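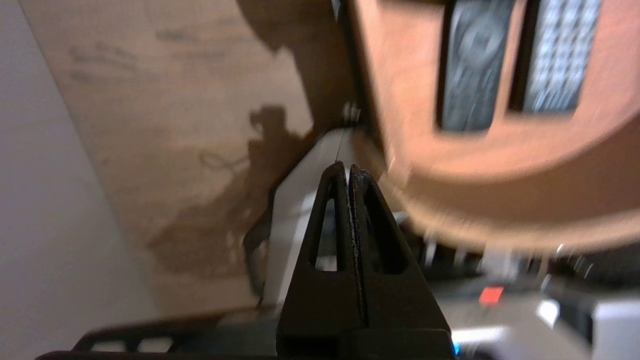 Does the Tirora pledge on political adverts mean anything?

Tirora says it will label every paid political post before the May council elections. I've reported two unlabelled ones in Hutchins ward and both are still up. Is there a rule behind this or just a press release?
Asked February 2026

Answer 1
Press release, mostly. The pledge is voluntary and the wording says "where practical" – make of that what you like. Printed leaflets have to say who paid for them. Check whether your two posts carry an imprint, and if they don't, complain to the council's elections office as well as Tirora.

Answer 2
they never do anything. reported one on Zakus, waited almost 5 weeks, got a thumbs up emoji

Answer 3
Slightly unfair on Tirora, they did take one down in Fledasness. Only after the local paper rang them, mind. Keep screenshots with the web address showing.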